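Holtalis to supply replacement control stations for Telcombe pumping scheme

October 27, 2018

Holtalis, the maker of enclosures and control stations for the water and drainage sector, has been awarded the contract to replace local control equipment at pumping sites across the Telcombe drainage district. The order covers 328 push-button stations, with supply, factory wiring and testing included in the price.

The Telcombe scheme keeps low-lying farmland and two residential areas clear of surface water. Its pumps are started and stopped automatically by float switches, but each pump also needs a manual station within reach of the operator for maintenance and emergency use. Many of the existing stations date from the first phase of electrification and spare parts for them are no longer made.

Under the contract, Holtalis will supply stations in two sizes. The smaller unit carries a single stop button and will be fitted beside screens and trash rakes. The larger unit carries start and stop buttons with a selector switch, and will be fitted at the pump itself. Both are built on the company's Endum range, which was extended in April to include a deeper base for sites where armoured cable is used.

Each station will be delivered with the contact blocks fitted and the terminals numbered to match the scheme drawings. Cable entries will be drilled at the factory to suit the drawings for each site, so that no cutting is needed on the bank. Blanking plugs will be supplied for entries that are kept for later use.
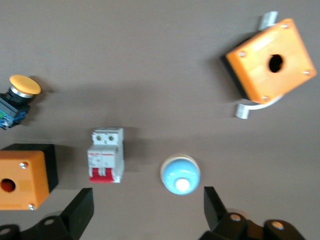
Electrical components, including an orange push-button box with the centre opening empty.

Installation will be carried out by Akande, the electrical contractor already working on the scheme's switchgear. Work will be done one pump at a time. The duty pump at each site will stay in service while the standby pump is isolated, rewired and tested, after which the two will be changed over. Sites with a single pump will be left until a temporary diesel set is in place.

Old stations will be removed complete with their brackets. Where the existing cable passes an insulation test it will be kept and re-terminated. Where it does not, Akande will lay new cable in the existing duct. The contract allows for 927 metres of replacement cable, and any length above that will be measured and paid for separately.

"Local control stations are a small part of the cost of a pumping site, but an operator relies on them when a pump has to be stopped by hand," said a spokesperson for Holtalis. "The Telcombe drawings called for one layout to be used at every pump, and the units will be wired and labelled to that layout before they leave the factory."

A first batch of 75 units will be delivered to Akande's stores ahead of the main order. These will be used at the northern sites, where access tracks are firm enough for winter working. The remaining units will follow in batches matched to the installation programme. Sites on the southern drain can only be reached by tracked vehicle in wet months and have been placed last.

All stations supplied under the contract carry a warranty of five years from the date of handover at each site. Holtalis will hold spare contact blocks, lids and seals for the same period - these can be ordered singly by the scheme's own maintenance staff using the part number inside the lid.

Notes to editors

Holtalis designs and assembles electrical enclosures, control stations and terminal boxes for water, drainage and materials handling sites. Technical data sheets for the Endum range are available from the company's sales office on request.

Related items
Endum range extended with deeper base
Akande completes switchgear work at Telcombe north
Choosing cable entries for outdoor control stations
Holtalis sales office: change of opening hours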